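We've got the keys! (And a van full of boxes marked MISC)

May 13, 2020

Quick bit of news, for those of you who have been asking since January whether it was ever going to happen. It has! We have the keys to the flat in Brevport, and as I type this I'm sitting on an upturned crate in what will one day be the living room, with a cup of tea balanced on the windowsill and no idea where the spoons are.

If you're new to the blog, the short version is this. We've been renting the top floor on Warrier Street for the last nine years, and I loved it. I loved the light, I loved the bakery downstairs, I even got fond of the radiator that sounded like somebody dropping cutlery. But with two children in a box room and my desk on the landing, something had to give. We started looking just after Christmas, saw a few horrors (one had carpet in the kitchen, right up to the cooker) and then in the second week of January our friend Vimala Thomas rang to say the couple below her were thinking of selling. We went round that same evening in our slippers, more or less, and I knew before I'd got my coat off.

And then everything stopped, as you know. The survey was put off, the bank went quiet, and the seller, Mr Simanjuntak, very kindly kept telling us not to worry while plainly worrying himself. Kamarul, if you're reading, thank you. You were a gentleman from start to finish and I've found the note about the boiler. I'll be following it to the letter.

The move itself was done by Tratel, a small firm with two vans and very strong opinions on how to get a sofa round a bend in a stair. They only had a slot at seven in the morning, so we were up at five, stripping beds and eating the last of the bread standing up. They wore masks all day and we kept out of their way in the back garden, which felt rude, like having guests and hiding from them. I left a bag of biscuits on the step. It was gone by ten.

I had packed 20 boxes of books and was quite proud of myself, as I'd given away far more than that. The rest was less tidy. By the last night I was sweeping whole drawers into bags, and I have already opened one that held a bicycle pump, three candles, a school report and half a packet of rice.

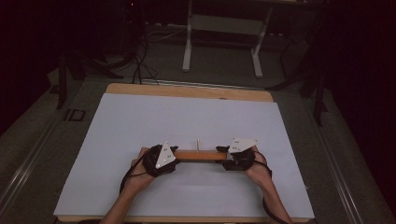 The first job in the new place is going to be shelves, and I want to get them up before I do anything sensible like curtains. There's a deep alcove on each side of the chimney breast and both are crying out for them. My husband thinks we should wait and see how we use the room, but I've lived with books in boxes before and they stay in boxes! For now I've only been trying things out in my head. A wooden bar held by its two ends over a big white board, as in the photo, is pretty much the look I'm after: warm wood against plain white, and nothing fussy. The alcoves aren't the same width, of course. One is wider at the top than the bottom, so whatever I buy will need trimming, and I'd like to do it only once.

Now, the flat. It's on the first floor of a tall, narrow house, with three proper bedrooms and a kitchen you can sit down in. The children have a room each for the first time and spent the whole of the first night in the same bed. The bathroom is avocado. I know it's meant to be dreadful and I know people pay to have it taken out, but I had a bath in it last night with the window open and I've decided we're friends.

The hall is another matter. Somebody, at some point, papered it in a brown stripe, and somebody else papered over that in a different brown stripe, and they don't line up. I've peeled off a corner by the front door (couldn't help it) and there's a lovely soft green paint underneath. So that's a job for the summer. Sixten Rønning from my old building has offered to lend me his steamer, and we'll do the handover on the pavement like a pair of spies.

Money, as people always ask and I never mind saying. We put 2000 aside for doing the place up, and 198 of it has gone already on a new lock, a key cut for each of us, and a toilet seat. Not very glamorous! The kitchen will have to stay as it is until next year at least. I did go on the Urkano website late one evening and fill a basket with lamps, and then I closed the laptop and went to bed, so I'm counting that as a saving.

What else? The neighbours are lovely so far. Ľubica Trnka on the ground floor left a jar of plum jam outside our door with a little card saying which day the bins go out, and it's the most useful present I've had in years. She's lived in the house since before the railings were painted and seems to know where every pipe runs. Vimala is upstairs, so that's a friend already in the building, and we've been having coffee on the stairs with a good few steps between us. Her on the landing, me at the bottom, both of us shouting a bit.

I do miss Warrier Street. I went back on my own to do the last of the cleaning and hand over the keys to Rosalinda Evangelista, our landlady, who never once put the rent up without ringing first to say sorry. The rooms looked so small with nothing in them. You could see the pencil marks on the door frame where we'd measured the children, and I'd meant to paint over them, I really had, I'd brought the pot with me. Rosalinda said to leave them. So they're still there, and I cried most of the way to the bus stop, and then the bus didn't come, and by the time I'd walked home – the new home – I was mostly just hungry.

The internet goes in next week, they tell me, and until then I'm posting this off my phone, so forgive any odd spellings. I'll put up some proper photos of the rooms once there's something in them besides cardboard. If you've ever fitted shelves into a wonky alcove, please leave me a comment and tell me how you measured it. And if you've kept an avocado bathroom, I'd love to know what colour towels you went for. I'm thinking mustard, and the children are against it.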